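Speaker notes: "Do We Need to Fold Pants?"
Tuesday slot, 25 minutes plus questions. Lahcen Alaoui
(Alby, leave the slides up while I talk, don't jump ahead)

Open without the joke. It died in Jetville.

Start with the show of hands. Who folds their jeans? Who folds them the way somebody on a screen told them to? Who has gone back a week later and found them still folded that way? Wait for the hands to drop. They always drop on the third one.

I sorted donated clothes for the Delacroix thrift store for six years, and I've been told by a lot of confident people that there is one right way to fold a pair of pants. Thirds. Halves and then thirds. The roll. The stand-up packet, where the jeans sit in the drawer like files. Every one of those people was selling something, a book or a set of drawer dividers or a weekend course. That doesn't make them wrong. It does make me want to see the drawer in a month.

Next part: what the claims are. Go slow here.

Claim one, folding saves space. Compared with what? Compared with a heap on a chair, sure. Compared with pants laid flat once over and stacked, I have my doubts. Denim is thick. Fold it six times and you've made a brick with air in the corners.

Claim two, folding prevents wrinkles. Folding makes creases. A crease is a wrinkle with a better reputation. (Pause. Sometimes gets a laugh, fine if not.)

Claim three, it's calming. Can't argue with a feeling. I find it dull. My sister-in-law finds it calming and her linen closet is a disaster, so draw your own conclusions.

Now elastic waists. Spend some time on this because the books skip it. All the diagrams assume a flat, stiff waistband that lines up with itself like two sheets of paper. Plenty of what people own now has a gathered waist, kids' clothes especially.
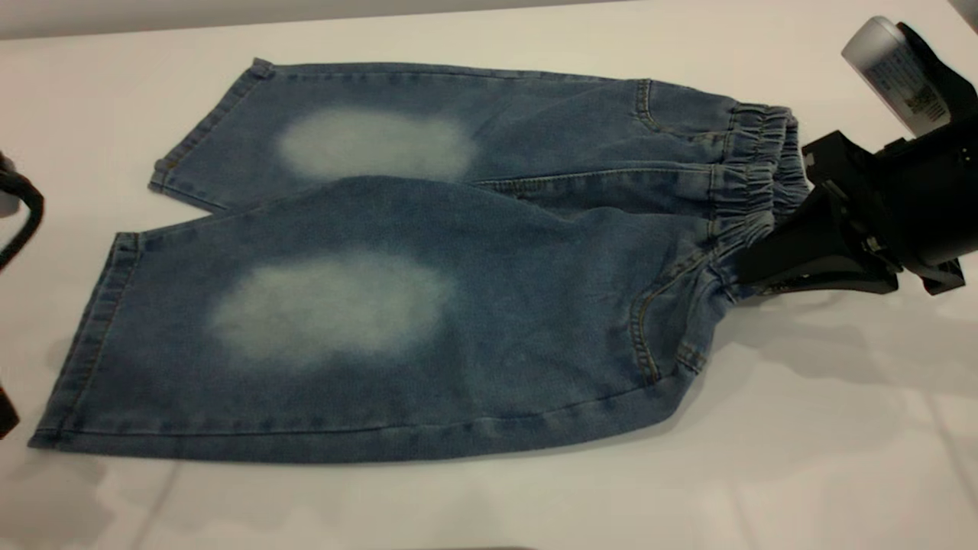 A gathered waist is narrower than the hips below it, so the minute you put one leg on top of the other and tug, the waist bunches and the hems go out of line. You fix the hems, the waist moves. You fix the waist, the hems move. I've watched grown adults do this for a full minute with one garment. At the sorting table we quit caring. Lay one leg over the other, get the hems close, let the waist do what it wants, fold once toward it, done.

Mention Yichen Ding here, she gave me permission. She ran the back room after me and kept a tally one June: 1,314 pairs of pants through the table, 587 of them with some kind of elastic. I wouldn't hang a law of nature on one month in one store. Still, that's a lot of pants the diagrams don't cover.

Don't get dragged into the which-way-does-the-waist-face debate. If someone raises it, say: it matters if your stack is deep and you look for things by the waistband. Otherwise no.

Move on to drawers versus shelves. A shelf shows you the folded edge, so a sloppy inside doesn't matter. A drawer shows you the top one only and you dig. The digging is what undoes the folding, every time, and it undoes neat folding just as fast as lazy folding. 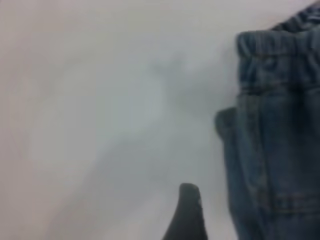
What about an elastic waist, does it wear out faster if it's stored folded?
I've never seen it happen. Heat in the dryer is the thing I'd blame, and even there I'm going on what came across the table, plus what Salma Cherkaoui told me from her alterations shop. Folded through the band or not, if it's at rest it isn't being stretched.

(That one comes up in every Q&A, so I ask it myself and get it over with.)

Time check. Should be near the 12-minute mark. If over, drop the hanger section.

Hangers. Fouad Salem swears by them for jeans and he'll probably be in the room, be nice. My problem is cost and rail space. The Juken course hands out a sheet telling you to buy matching hangers before you start. Before you start! Buy nothing before you start. If you've got a rail with room on it and hangers already, go ahead.

The shake. This is the one bit of advice I'd keep from all of it. Pick the pants up by one end, let the rest hang, give it a snap, then lay it down. Most of the "technique" people pay for is a good shake and a flat surface.
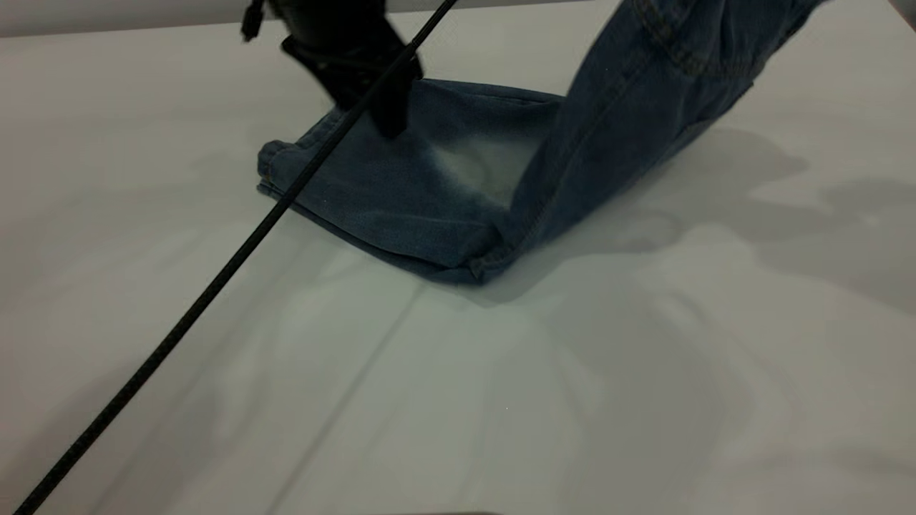 Twisted legs are the other half of it. A leg that has gone around on itself in the wash won't lie flat however carefully you smooth the top, and smoothing is where people waste their time. They keep pressing on the part that's already flat. Lift the rest, let the seam find its way around, put it back down. If the side seam runs straight from hem to hip you can stop. Some cheap jeans are sewn with a twist in them and they'll never run straight. Leave them be.

Now the numbers slide, the honest one. The Usance handout says a tidy household gets back 2,000 minutes a year. I wrote to ask where that came from. No answer. I timed myself for a month and got nothing I could tell apart from a slow week and a fast week. Read the claim out, say that, go on.

Two people or one? For sheets, two, obviously. For pants I used to say one person and a table. Then a man in the second row told me he and his wife do all of theirs standing up, an end each, and never touch a surface. I was doubtful and tried it at home. For long pants it's fine. It keeps the legs together if both of you pull gently, and if one of you pulls hard the middle goes wherever it likes. 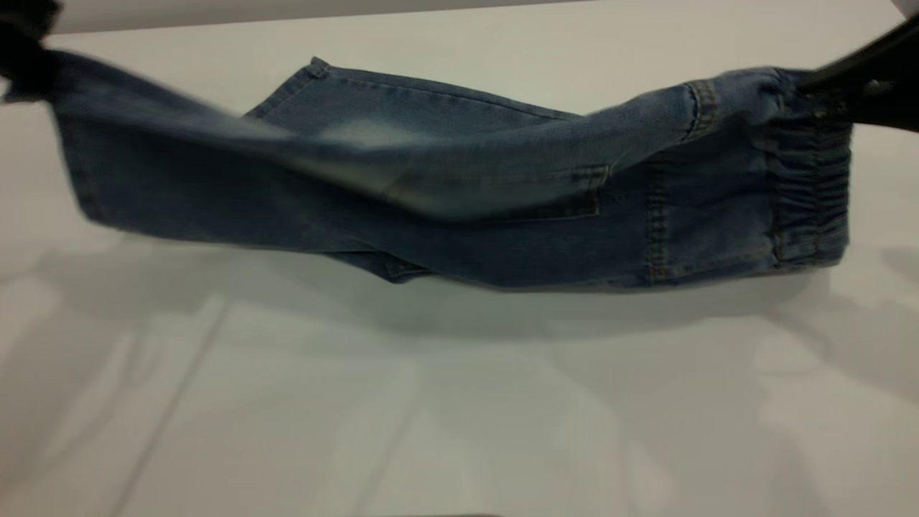 Slide 9: Denim held at both ends, with some sag in the middle.

Point to make on 9: sag is weight, and pockets and seams are where a lot of it sits. Pulling harder to get it dead level is vanity. Set it down and the table does that for you.

Wrap up with what I do at home. Shake, one leg on the other, fold once, maybe twice if the shelf is shallow. No dividers. T-shirts I don't fold at all, they go in a basket, and I'll take complaints on that after.

Room seats 220, so repeat each question into the mike before answering. Alby has the second mike. Handouts by the door, one page, nothing to buy on it.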